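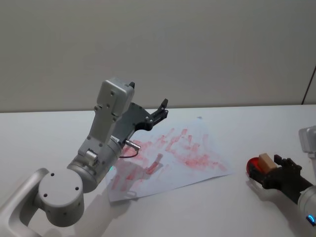

Week 2 handout: Collecting demonstrations for contact tasks

Ilona Szekeres
01/04/2024

Read this before your slot in the Tudholm lab. It replaces the notes from last July, which were written for one arm.

The task for this term is stamping on paper with two arms. An episode is one continuous recording from the start pose to the end pose. The set we will train on has 362 episodes. Of these, 106 were recorded by last year's group and stay in unchanged. Each pair of students records 16 per session.

What gets saved: joint positions for both arms, gripper opening, and the camera streams, all on one clock. The Swai logger does this once you press start. If a stream drops out, throw the episode away. Do not patch it afterward.

Variation matters more in contact tasks than in pick and place. If the sheet always lies square to the table edge, the policy learns a path through space and ignores the paper. Turn the sheet between episodes. Move the block too. Marks already on the paper are fine to leave, and we want a range from clean sheets to heavily covered ones. The same goes for the table. Pink-red smudges like the ones spread over the white top here change what the camera sees, so write the state of the surface in the episode notes as "clean," "light" or "heavy."
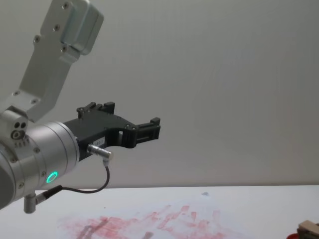 Start poses are the most common source of bad episodes. Every recording begins with both grippers empty and clear of the table, and the operator waits 2 seconds before moving. Check the fingers first. They should be spread apart with nothing between them, as on this arm, and the black cable under the wrist should hang in a loop with some slack. A tight cable pulls on the connector when the wrist turns.

Label each episode success, partial or fail in Pemura on the same day. Keep the fails. We will use them in the Wallari exercise in week 5.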